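Why I closed my trading account in December

Print this page | E-mail this to a friend

So I finally did it – I closed my currency trading account with Duvik. If you've been reading for a while you'll know I opened it with 220 dollars of birthday money and a lot of confidence, mostly because my cousin Damián Beltrán wouldn't stop talking about his at dinner!

The first couple of weeks were fun. I made eight trades, six of them winners, and I walked around Medina feeling like a genius. Then I discovered the overnight charges. I'd been holding the same position for ages (I was stubborn about it) and a little bit came off every night while I slept. Add the spread, which I never bothered to look at properly, and I was paying a lot more than I thought for the thrill of checking my phone at 2 a.m.

By the time I closed everything I had 56 dollars left. Damián says I should have used a stop, and he's right, and I told him so, and he was unbearable for a whole evening.

The withdrawal was pretty painless. I sent in my ID again, filled out one form and the money landed in my regular bank. It's going into the Laltunia savings account with the rest of the house fund, where the rate is boring and I can understand the statement. 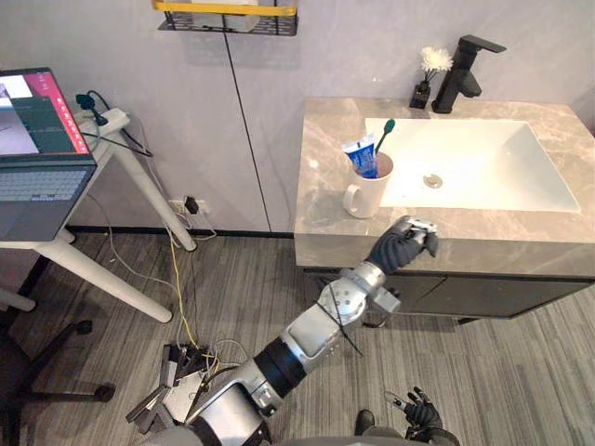 Bathroom vanity, stone countertop and dark gray cabinet.

I'm keeping the spreadsheet, though. Next time I want to write up the Nulcombe bond fund my sister keeps asking me about – I've read half the fee sheet so far and already have questions.

Last updated: December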